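Waltildale Community Help
Mobile Phones and Tablets

Zurken phone stops charging at 80 percent after the September update

Posted by Probert

I would appreciate guidance on the following matter. Our office issued Zurken handsets to field staff last year, and all of them have worked as expected until now. Following the September system update, my own handset will not charge beyond 80 percent, whether it is connected by cable overnight or placed on the charging stand at my desk. The battery page in Settings shows the words "Charging paused" and gives no further information.

I have restarted the phone, tried a second cable and cleared the charging port with a soft brush. I have not performed a factory reset, as the handset holds work accounts that must be set up again by our support desk. The battery page lists 350 completed charge cycles. I am told that a colleague with the same model and the same update does not have this problem.

I would like to know whether this is a fault in the battery or a setting that the update has changed. If the battery must be replaced, I would also like to know whether a local shop may do the work without affecting the warranty. 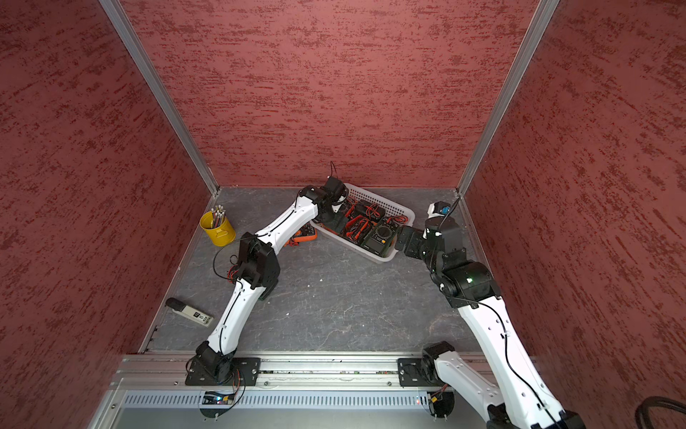
Replies

Vilho Huttunen

The behavior you describe is consistent with a charging limit and does not, by itself, point to a failed battery. A worn battery will usually still report 100 percent, although it will drain faster afterward. A phone that stops at exactly 80 percent each time, and says that charging is paused, is in most cases following an instruction.

Please open Settings, then Battery, then Battery care. After the update this page contains an entry named Charging limit, which was previously located under Power saving. There are three choices: Off, Adaptive and Fixed. If yours is set to Fixed, change it to Off, disconnect the charger, wait 2 minutes and connect it again. The setting is not applied while a charger is attached, and many users conclude too early that the change had no effect.

If the entry is gray and cannot be changed, the limit has been set by your employer through the work profile. In that case you should contact your support desk and ask whether the battery policy was revised. Different groups of staff are often placed under different policies, and this may account for your colleague's phone charging in full.
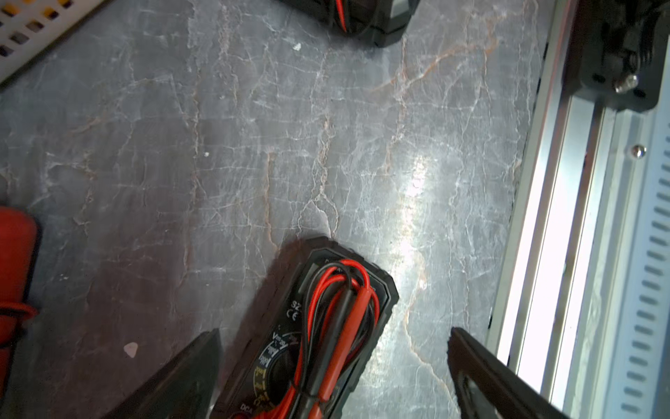

You should also look at the battery health figure on the same page. At 350 cycles I would expect a reading of Good. Should it read Service, the phone may hold the charge at a lower level as a safety measure, and no setting will override this. You may compare the reported capacity with the rated one. As an illustration, a reading of 2,039 mAh on a handset rated for twice that amount would be grounds for a replacement.

With regard to the warranty, the terms supplied in the box should be read before any shop opens the case. Battery cover is often shorter than the cover for the rest of the phone, and the terms differ between handsets sold to the public and handsets supplied under a business contract. Since yours belongs to your employer, the decision on repair is properly theirs, and the purchase record will be in their name.

I would advise against a factory reset at this stage. It would remove your accounts and, if the limit comes from the work profile, the same limit would return as soon as the profile was installed again.

Mornunetti

Same problem on my tablet - it was the adaptive setting. It learns when you unplug in the morning and waits until shortly before then to finish charging. Mine took 3 nights to get the times right. Turn it off if your hours change a lot.

I would also try another wall charger. You mentioned the cable and the stand but not the plug.

Probert

Thank you both. The entry is present and it is gray, with a small lock symbol beside it. Battery health is given as Good. I have written to our support desk to ask which policy applies to my handset, and have requested that the limit be lifted on days when I travel. The wall charger has also been changed, with the same result.

Vilho Huttunen

The lock symbol confirms that the setting is managed by your organization. When you hear from the support desk, please note that a revised policy may not reach the phone until it next connects to the work network. You can prompt this by opening the work profile app and selecting Sync now.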